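Open Day at the Santoso Workshop

It was a gray and drizzly Friday when our little group set off for the Santoso open day, and I will admit that a few of us had signed up mostly for the promised lunch. We were very glad we went! The firm had three rooms open to visitors, and by the time we had hung up our coats the first demonstration was already under way, so we squeezed in at the back and caught up as best we could.

The morning belonged to the hand-held grippers. You hold the thing yourself, with its two black fingers out in front of you, and do some ordinary job at a table while it records what you do. Those recordings are then used to teach a robot arm the same job. The project is called Foditska, and the team told us they had 723 recordings so far and hoped to have many more by the end of June. Visitors were welcome to have a go - and quite a line formed, I can tell you.
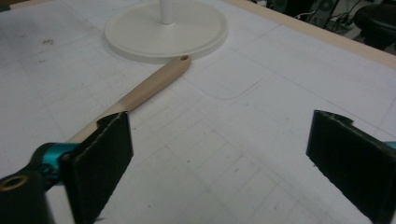
I had my own turn just before eleven. It is a good deal harder than it looks, and my respect for the young people who do it all day went up considerably. You find yourself holding your breath, and you want to hurry, and the kind lady at my elbow kept reminding me to slow down. Our group made nine recordings between us, and we were assured that even the clumsy ones would be kept.

After lunch (soup, and very good rolls) we moved next door to see the Surkov arm, a big gray fellow that was sorting parcels at a steady pace. The guide said it had handled more than 400 since breakfast. I could have watched it all afternoon, but there was a talk from the Clitico people to get to, which ran long and had plenty of questions from the floor.

Anyone who would like to join the next visit should put their name on the sheet by the library door.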